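Flela Desk Sorting Set – Set-up and Daily Use

Section 4. Placing the baskets and the tray

Before you start

Please read this section to the end before you put anything on the table. The set has one flat tray and two woven baskets, and the order of placing them is important. If you place the tray first, you will have to lift it again when the baskets come.

You need a table with a flat top, at least 145 cm long, with one long side against a wall. A light table top is better for small parts, as dark parts are easily seen on it. Wipe the table with a soft cloth and let it dry fully.

4.1 Placing the baskets

1. Take both baskets out of the box and remove the paper from inside. Shake each basket one time, upside down, over a waste bin. Small pieces of wicker may fall out. This is normal in the first 2 weeks.

2. Run your hand slowly along the rim. If you feel a sharp end, cut it with small scissors. Do not pull it – the weave can open.

3. Put both baskets at the back of the table, side by side. The larger basket goes on the right.

4. Leave 20 mm of free space between the two baskets, so that you can lift one and not move the other.

Caution: Do not load a basket with more than 600 g. The bottom will bend and the basket will not stand level anymore.

4.2 Placing the tray

1. Hold the tray by two opposite edges and set it down in front of the baskets, in the part of the table where your hands rest naturally.

2. Press lightly on each corner. If the tray rocks, check for crumbs or a cable under it.

3. Put one small item in the tray and reach from it to each basket. Your elbow should not touch the rim of the tray. If it does, move the tray a little toward you.

Note: The tray is for items which are waiting for a decision. It is not for storage. At the end of the day it should be empty.

4.3 Deciding what goes where

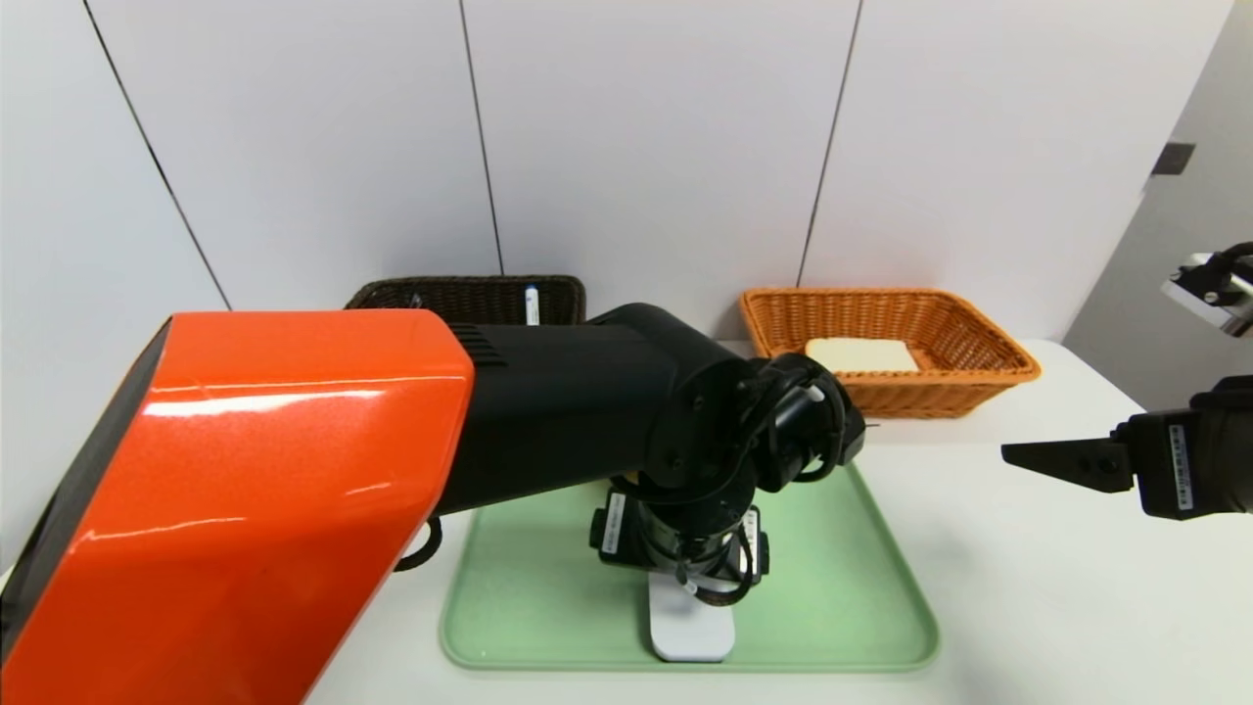 Sorting is easier when every basket has one simple rule, and when the rule is the same every day. We recommend that the dark basket takes the tall and narrow things, and the lighter one takes the flat things. A marker can stand in the dark basket with its blue cap up, and then you find it quickly even when you see little more than the rim. Flat pieces should lie near the front of the wide basket, so their top stays in view. Work with one item in the tray at a time until the rule becomes a habit.

If an item fits both rules, choose the basket where you looked for it the last time. Write this on the list in Section 7, so that other persons at the same table do the same.

4.4 Cleaning

1. Take everything out of the baskets once per week.

2. Brush the weave with a dry brush, from the rim to the bottom. Do not use water on the wicker.

3. Wash the tray by hand with warm water and a little soap. Dry the raised edges well – water likes to stay in the corners.

Caution: Do not place the baskets on a heater or in direct sun. The color will change and the wicker becomes brittle.

4.5 If something is not right

The basket leans to one side: take out the contents, turn the basket a quarter turn and press the bottom flat with your palm.

The tray slides when you pick up an item: the underside is dusty. Wipe it and also wipe the table.

Tall items fall over: put a folded cloth on the bottom of the basket.

For replacement baskets, write to Josau and give the size and the color. Trays are sold separately.

Text of this section: Hatem Amrani. Last changed June 16, 2026.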